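The Dedley Dispatch: what happened on Hamel Harbor while you were at work 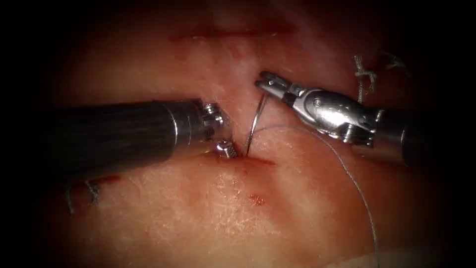 Previously, at the hospital

When we left Hamel Harbor last month, Dr. Lionel Brarkero was lying in a bed in his own hospital, being looked after by his ex-wife, his current wife and the woman he was planning to marry once he had cleared up the other two. He is still there. His hair has been excellent throughout.

The big news is that Lionel woke up. He chose to do so at the exact moment his son Curtis was confessing, out loud and at the bedside, to having moved the Brarkero family money into a shipping company that doesn't own any ships. Curtis has lived in this town for his entire life and should know by now that people in comas can hear everything. His own mother came out of one in time to stop his first wedding.

Lionel opened his eyes, said "Ships?" and passed out again. We went to the credits.

By the next episode he was sitting up and demanding to see a lawyer, a priest and somebody called Odette. The lawyer came. The priest came, and he turned out to be the lawyer's brother, which ate up most of an episode and seems to be leading somewhere. Odette did not come, as Odette has been dead since the boathouse fire. You will remember the boathouse fire. You will also remember that they never showed us a body, and that the actress has recently been spotted with a new haircut. I will leave you to think about that.

Meanwhile, at the Pundach place

Vivienne Pundach has had a difficult month, by which I mean she was only poisoned once. It was in the sherry. She noticed right away, poured it into a fern and went on hosting the engagement party as if nothing had happened, while the fern got two lingering close-ups and its own piece of music.

The engagement, for those who skip the parties, is between Vivienne's daughter Celeste and Marcus, the charming architect with no family, no friends and a locked briefcase. Celeste finds him mysterious. Celeste found her last husband mysterious as well, right up until he was arrested on the yacht.

Vivienne has hired a detective to look into Marcus. The detective is Rex, who is secretly Marcus's twin. Rex then gave a report saying Marcus was a fine upstanding man and charged her for it. I have watched this show for most of my adult life and I don't think I've ever admired a character more.

There was a good long scene between Vivienne and Celeste on the staircase, where all the important Pundach conversations are held. Celeste accused her mother of never wanting her to be happy. Vivienne said happiness was for people with smaller houses. Celeste threw the ring, Vivienne caught it, and the two of them stood there breathing hard until somebody rang the doorbell. It was Marcus. It might have been Rex. He was wearing the gray coat, and they both have the gray coat.

The amnesia report

Tess still can't remember who she is, who she married or why she has a key to the bank vault. She can, however, remember how to fly a helicopter. She found this out by flying one. Her doctor called this "a very encouraging sign" and then kissed her, so I expect he'll be in front of the hospital board by September.

What bothers me is the husband. Poor Neil has been turning up every afternoon with a photo album, and every afternoon she thanks him politely and asks if he's from the insurance company. This is the second time she has forgotten him. Last time it took her 102 episodes to get her memory back, and when she did, the first thing she remembered was that she'd been leaving him. You'd think he would let it lie.

From the mailbag

Khang Quan writes to ask whether the show has forgotten about the baby. Khang, which baby? If you mean the one switched at the lighthouse, he is now at law school, having been sent upstairs for a nap two summers ago and come down with stubble. If you mean Celeste's, she hasn't told anyone yet, and I'd thank you to keep your voice down.

Graham Tunstall wants it on record that he called the sherry. He did. He called it in our last issue, in a letter that also predicted a volcano, so I'm giving him half credit.

And several of you wrote in about the wall clock in the hospital waiting room, which has said ten past 4 through births, deaths and one hostage situation. I love that clock. Please stop sending letters to the network about it or they'll fix it.

Coming up

The listings for next month are short and unhelpful as usual, but here is what I've been able to get out of them. Curtis goes to the docks to buy a ship in a hurry. Vivienne finds the key to the briefcase in the pocket of the wrong gray coat. Neil buys a new photo album. Lionel makes an announcement from his bed that "changes everything," the fourth such announcement this year, and a woman in a large hat checks in to the Harbor Inn under the name O. Smith.

She takes Room 749. The Harbor Inn has three floors.

Send your theories to the usual address before the next issue goes out. Anything mentioning the volcano goes straight to Graham.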